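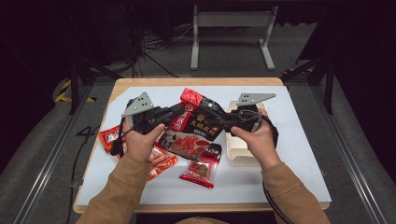 One half in each hand, over the table.

The Plelis field desk is sold to people who run staff exercises, meaning people who spend three days in a tent arguing over a map. I ran mine through a brigade command post drill in October and a smaller one after that, and it has held up better than I did.

Setup takes 90 seconds if the ground is level. The ground was never level. The legs adjust, but the locking collars were clearly designed by someone with warm fingers. The top takes two laptops, a radio and a map board, and at 633 dollars it ought to take a third laptop and a sandwich.

Aguirre makes a cheaper one that our signals section swears by – it wobbles whenever anybody types, so orders come out with a certain energy. The Darko is sturdier and needs two people and a truck.

Complaints: the cable tray is too shallow, the carry bag lost its zipper pull on the second move, and the manual has a page headed Wellness that tells you to stand up every hour. In a command post you are already standing, as the colonel has your chair.

I'd buy it again if it were 100 dollars less. Four stars, one held back for the collars.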